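Noticias del taller de costura de Hulme

Queridas y queridos todos:

Empiezo por lo importante, que luego me enredo y se me pasa: la colcha grande ya tiene nombre, fecha de reparto y casi todas las manos que necesita. La llamaremos Limberg, por la calle donde Maureen Tindall aprendió a coser de niña, y en febrero empezaremos a unir los bloques. Quien todavía tenga retales en casa (sí, también los de aquella cortina verde) puede traerlos cualquier tarde a partir de las cinco.

Hemos decidido hacerla de 40 bloques, todos del mismo tamaño, con un margen de costura generoso para las que empezáis ahora. Imogen Fothergill quería más, y la entiendo, porque hay telas preciosas que se van a quedar fuera, pero una colcha de esas dimensiones tiene que caber luego en una cama, y lavarse, y tenderse en algún sitio. Con lo que sobre haremos fundas de cojín para la rifa. Lâm Ung nos ha prestado tres libros de patrones antiguos que son una maravilla - os pido por favor que los devolváis a la estantería sin alfileres dentro.

También quería hablaros del lavado previo. Ya sé que da pereza y que todas tenemos prisa por cortar, pero el algodón encoge, y los rojos destiñen con una alegría tremenda. Lavad cada tela por separado, planchadla todavía un poco húmeda y guardadla doblada con su papelito. Reece Rudd ha escrito una hoja con las temperaturas y la ha dejado junto a la plancha; léanla incluso los veteranos, que algún disgusto hemos tenido.
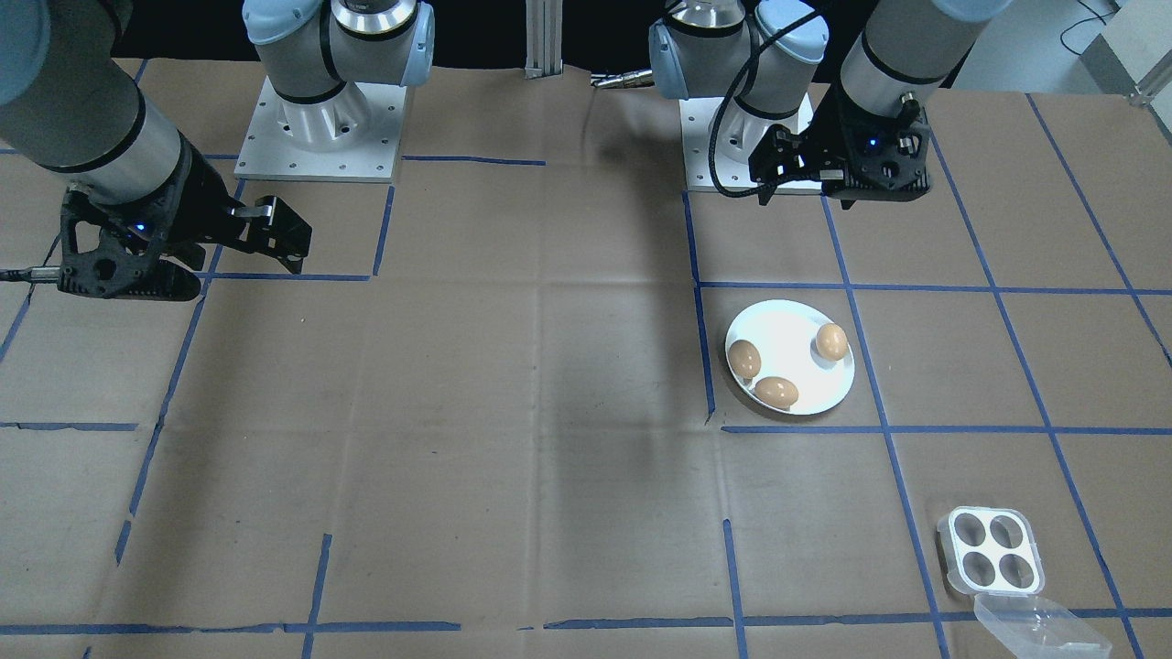
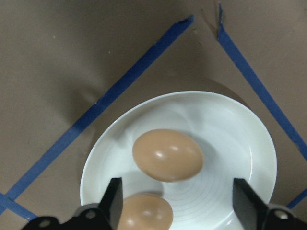

Antes de coser dos bloques conviene ver la colcha entera extendida, y ese rato de mover piezas de un lado a otro es para mí el más bonito de todo el trabajo. Un claro puede quedar triste junto a otro claro y cobrar vida dos filas más abajo, así que no tengáis miedo de cambiar de idea. Para no perdernos, marcaremos la distribución con cinta azul de pintor, como la que se ve en la primera foto, en cuadrícula sobre papel kraft marrón, y colocaremos un bloque en cada casilla. Las tiras no tienen por qué encajar a la perfección, pues solo nos guían; las medidas de verdad las da la regla al cortar.

Callum Fairclough se ocupa este año del hilo y me pide que os recuerde que usemos todos el mismo, el crudo de algodón, que está en el cajón de arriba. Las clases de acolchado a mano siguen como siempre, con té y con las galletas de Maureen, y si alguna persona nueva quiere acercarse, aunque no haya enhebrado una aguja en su vida, le haremos sitio encantados.

Un abrazo muy grande y hasta pronto.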